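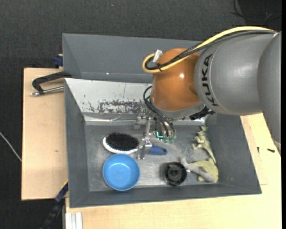 Anhang 1 zu Ticket 1442: Greifer über der Haarbürste, Kiste mit Restteilen

Ticket 1442
Betreff: Aufräumzelle lässt Haushaltsgegenstände in der Kiste liegen
Gemeldet von: Jarmila Holub, Standort Altlow
Bearbeitung: Gayan Sivakumar, Lundorum Support
Priorität: mittel (von mir auf hoch gesetzt, vom System zurückgestuft)
Status: offen

Meldung vom 25. April, Jarmila Holub
Die Zelle soll eine gemischte Kiste leeren und die Teile einzeln ablegen. Im Angebot hieß das »Aufräumen wie im Kinderzimmer«. Ich habe zwei Kinder und weiß, wie ein Kinderzimmer aussieht, da liegt deutlich mehr herum. Trotzdem wurde der Lauf nach 31 Minuten abgebrochen, mit Restteilen in der Kiste. Meldung am Bedienfeld: »Kein gültiger Griffpunkt«. Neustart, gleiche Meldung.

Bitte keine Antwort mit dem Link zur Kurzanleitung. Die kenne ich.

Antwort Gayan Sivakumar
Danke für den Anhang. Welche Softwareversion läuft, und wurde nach dem letzten Werkzeugwechsel neu kalibriert? Die Bürste liegt mit den Borsten nach oben, der Finger steht am Hals, das wäre auch unser bevorzugter Griffpunkt. Schwierig sind erfahrungsgemäß die Teile an der Wand, bei Ihnen also die beiden Dinosaurier rechts.

Antwort Jarmila Holub
Version steht im Log, das ich mitgeschickt habe. Kalibriert wurde, das Protokoll hat Anoma Abeysekara unterschrieben.

Zur Bürste: Ein Griffpunkt ist schön, ich hätte sie gern auf der Ablage. 13 Versuche laut Log, davon sechs erfolgreich. Ein Mensch greift in die Kiste und ist fertig, auch wenn er dabei telefoniert. Dass der Kopf der Bürste an der blauen Schüssel liegt, kann kein Sonderfall sein. In einer Kiste berühren sich Sachen.

Antwort Gayan Sivakumar
Log gesichtet. Es gibt zwei Fehlerbilder.
1. Die Schüssel und der Bürstenkopf werden in mehreren Durchgängen als ein Objekt erkannt. Der Griffpunkt liegt dann zwischen beiden und wird verworfen.
2. Das schwarze runde Teil an der Vorderwand wird erkannt, aber wegen des Wandabstands gesperrt.
Bitte Parameter »Wandabstand« von 31 auf 13 setzen, Geschwindigkeit auf Stufe 6 lassen und den Lauf mit derselben Anordnung wiederholen.

Antwort Jarmila Holub
Gemacht. Das schwarze Teil geht jetzt. Der grünlich-beige Dinosaurier wurde am Schwanz gefasst und beim Anheben wieder verloren, dreimal hintereinander. Der andere wird weiter ignoriert. Bürste und Schüssel: unverändert ein Objekt.

Dale Grewal aus der Planung fragt, ob wir im Oktober wie angekündigt die Spülküche in Nisbet damit ausstatten. Ich habe ihm geschrieben, dass ich einer Maschine, die Bürste und Schüssel nicht auseinanderhält, kein nasses Besteck gebe. Falls Lundorum das anders sieht, bitte schriftlich.

Interne Notiz, versehentlich öffentlich, Jamila Khondokar
Gayan, bitte nichts zur Spülküche zusagen. Nasses Besteck ist in Stelcombe auch nicht abgenommen. Objekttrennung geht an die Entwicklung, Termin gibt es keinen.

Antwort Jarmila Holub
Danke, das war die erste brauchbare Auskunft in diesem Ticket. Die Kiste räumt bis auf Weiteres die Frühschicht aus. Ticket bitte offen lassen, bis die Objekttrennung geliefert und bei uns mit denselben Teilen getestet ist.

Statusänderung: offen, wartet auf Entwicklung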